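Hindance Residents' Guide: Care of Outdoor Concrete

Concrete walks, steps and patios require little attention, but they do not look after themselves. The following advice applies to all ground-floor homes on the Hindance estate and may be of use to owners elsewhere.

Sweeping

Sweep with a stiff nylon broom once a week in fall and every two weeks during the rest of the year. Wire brushes leave fine particles of metal behind, which later rust and mark the surface. Wet leaves should be lifted by hand or with a flat shovel, as dragging them spreads the color.

Leaf and rust stains

Leaf stains generally respond to powdered oxygen bleach. Dissolve it in warm water according to the package directions, pour it over the mark and leave it for 43 minutes or so before scrubbing. Keep the area damp throughout. 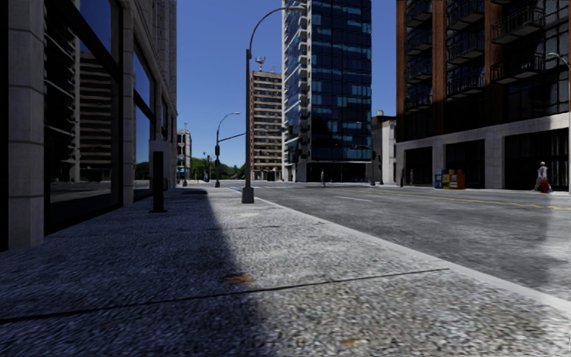 Rust calls for a different treatment. Apply plain lemon juice or white vinegar, wait five minutes and rinse thoroughly. Both are mild acids and will dull the finish if left in place. Neither should be used on limestone or marble, including thresholds and window sills. Never combine vinegar with any kind of bleach.

Oil and grease

Cover fresh oil with clay cat litter and leave it overnight. Sweep up the litter, place it in a sealed bag and wash the spot with dish soap and hot water. Old stains may need 2 or more applications.

Joints

Joints allow the slabs to move with the seasons and must not be filled with mortar. Pull weeds while they are small — a narrow putty knife is suitable — and brush out grit before resealing with a flexible exterior sealant.

Winter

Sand is preferred to salt, particularly on concrete less than a year old. Snow should be cleared with a plastic-edged shovel.

Residents who notice a raised edge or a widening crack should report it to Sandrine Lebrun at the Daltasmont office, extension 1699. Repairs to shared walks are scheduled each May.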